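The Wednesday Rule

Jericho Gatchalian had been writing the handling standard for Dulilier since July, and he had got as far as section four before anybody asked him what he meant by "gently."

It was Dexter Quiambao who asked, leaning in the doorway of the little office on the Stelthorpe side with a mug of tea he had forgotten to drink. Dexter ran the simulations. He was a patient man, but he had read all 30 pages the night before, at his kitchen table, and he had underlined that one word every time he met it.

"Show me gently," said Jericho, who was tired and a bit sore about it. So Dexter sat down and opened the practice room.

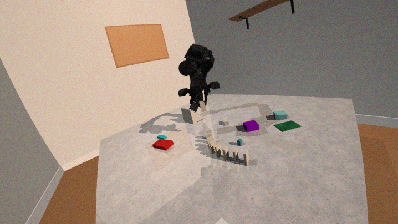
The practice room, with the arm reaching down beside the curved row.

Jericho had always liked the practice room, though he would never have said so in a meeting. There was a shelf on the wall that seemed to have nothing on it, and a plain orange board where a person might have pinned a calendar, and he had spent whole phone calls wondering what he would put on them. The dominoes were Dexter's idea. A domino, Dexter liked to say, was the most truthful inspector he had ever worked with, and cheaper than Mr. Pagano.

"Your section four says the arm must approach a standing piece gently," Dexter said. "Well, what does it do with that? What do I type in? I can give it a speed. I can give it a distance. I can tell it never to carry one piece over the top of another. I can't give it your grandmother's tone of voice."

Jericho laughed in spite of himself, because his grandmother really had said it that way, over the good plates, every Sunday of his childhood – gently, gently, drawing the word out until you were practically afraid to breathe.

They worked through lunch. Dexter would move things on a little and stop, and Jericho would cross out a line and write a longer one.

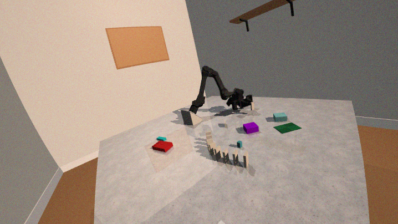 Section Four, Again

By three o'clock the word was gone. In its place stood a clearance and a top speed, and a line saying the arm must come to a full stop before the fingers close. Jericho read it aloud and thought it sounded like a parking ticket.

"Good," said Dexter. "Parking tickets are very clear."

Then he swung the view around to look at everything from higher up, with the purple cube in the middle of it all and the row curling away on the left, and the two of them went quiet for a while, the way people do over a chessboard.
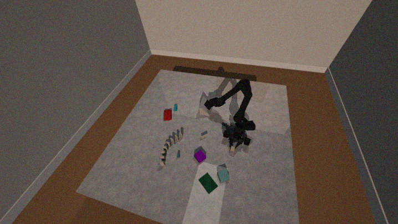

Section four, seen from higher up.

"What about the shadow?" Jericho said at last. "If a person is working near it, they'll see the shadow move before they look up at the arm. Shouldn't we say something about the lights?"

Dexter put down his cold tea. In 470 runs it had never crossed his mind to wonder about the shadow, and he told Jericho so, and Jericho was so pleased that he wrote section five on the spot, on the back of a lunch menu – where, I'm told, the original can still be found.

They sent it up to Nazareno Pagano that evening, with one last view of the room for the cover.

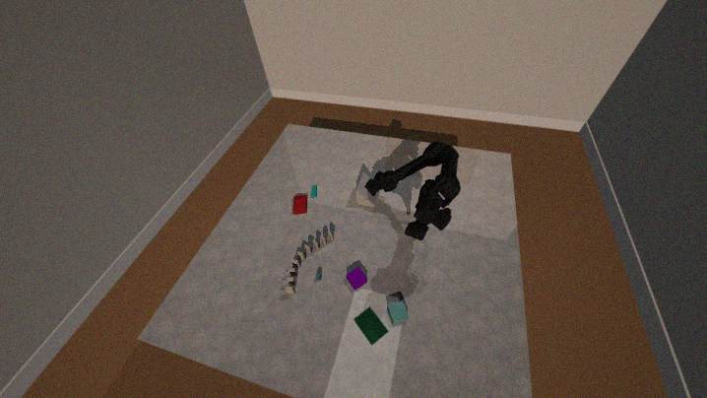 Why did they give the rule a day of the week for a name?

Mr. Pagano signed it on a Wednesday, standing up, with his coat already on, and said it was the first standard in his whole career that he had understood the first time through. Jericho kept the old page with "gently" on it, and he sent a copy to his grandmother, who corrected the spelling in section two.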